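Slide 4. Small venues and how the money moves

Start with the room itself. Kevel holds 600 standing, but most of the Korean indie and hip-hop acts we book into it sell far fewer than that on a first visit. Say this early, as people in the audience will be thinking of arena tours.

Skornex put out its first compilation in October with 15 tracks, all sung or rapped in Korean. No translated sleeve notes. It sold 1,927 copies, mostly by post, and the buyers were mainly people who already had a ticket for one of the shows.
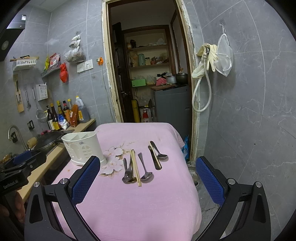
Spoons and chopsticks on a pink tablecloth.

Slide 5. Language on stage

Play the Azevedo clip, first verse only. Ask who followed the words, then who followed the beat. Wait for hands — don't rush this bit.

Points to make: the crowd learns the chorus by sound. Rappers who speak English between songs get a longer queue at the merch table. Nolo now prints lyric cards in both scripts, up to 100 a night, and they go before the support act has finished.

If short of time, skip the radio part and go straight to slide 7, booking fees. Leave the handout at the door.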